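This site uses cookies to remember your settings. Accept / Manage

Shop notebook, November, 3414 (oak cabinet, small)

Back on the Clisumton cabinet. The carcass had two days in clamps and I trued the base on the 300 grit board before bringing it through to the white table. It sits flat with no rocking, so I left off the felt pads. Top overhang at the front edge kept as drawn. Halima Mushi wanted it trimmed flush, but I like having something to get my fingers under when I carry it.

The black bar handle went on with the Rotich screws. They are long for this front, so I cut 6 mm off each one.
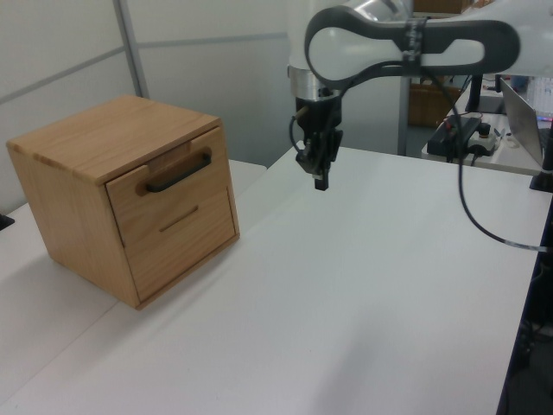 Drawer and slides

Slides are the Sukura pair from the bottom bin. First fitting was tight on the left, so I took the screws out, packed the rear with card and tried again. Better. Drawer front still wants watching when it is part way out. I think it tilts a little there.
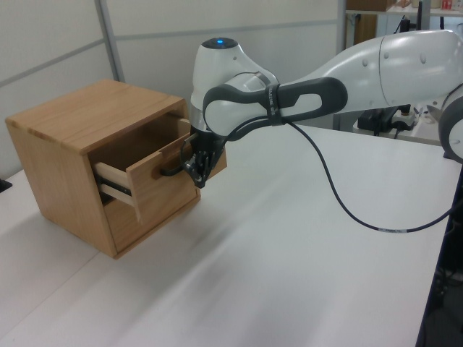
I'd like to try up to 50 pulls with some weight in the drawer before I touch the slide screws again. If the rear packing creeps, swap the card for veneer offcut.

Finish: one more coat of the Prarnon oil on the top, then leave it alone. The side panel took the first coat darker than the front. Different board, I can live with it.

Still to do: soften the edge of the notch above the handle, order shorter screws.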